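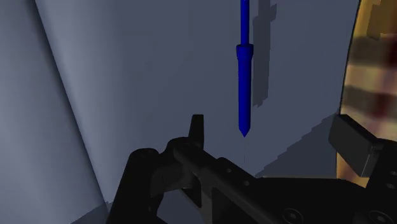
Changing the name on a coach and ferry booking to Breltness

Posted by Wukstead Walking Society, Sunday, August 3, 2025

Our society holds a group booking for 8 travellers on the combined coach and ferry service to Breltness, arranged through Brullard. One member is no longer able to travel and another wishes to take the place. The confirmation states that names may be amended "up to the close of the passenger list", but gives no date for this. We should be grateful to know when the list closes, whether a charge applies, and whether the cabin allocation would be affected. The member who has withdrawn paid a deposit in May and would like to know whether it can be passed to the new traveller.

Wukstead Travel Desk

The passenger list for group bookings closes 30 days before departure. Until then, the lead booker may amend a name by submitting the change form found under the booking reference. The form must carry the new traveller's full name as shown in the passport, together with the date of birth. Changes requested by telephone are not accepted for groups.

The deposit belongs to the booking and remains with it. Any repayment between the two members is a private matter, and the desk cannot assist with it. Cabins are held in the name of the lead booker, so the allocation will stand unless the new traveller requires a different berth. In that case the request should be made on the same form.

Members are reminded that travel insurance does not pass from one person to another. The new traveller must take out a separate policy.

Říha Group Travel

We amended 4 names on a similar booking last year and were charged once for the whole form, so it is advisable to send all changes together. The revised confirmation should be checked carefully on receipt. Ours gave one surname in its old form, and the correction was a further matter of several letters.

Breltness Visitor

I believe it depends on the ferry. We were simply told to bring the passport and the old ticket.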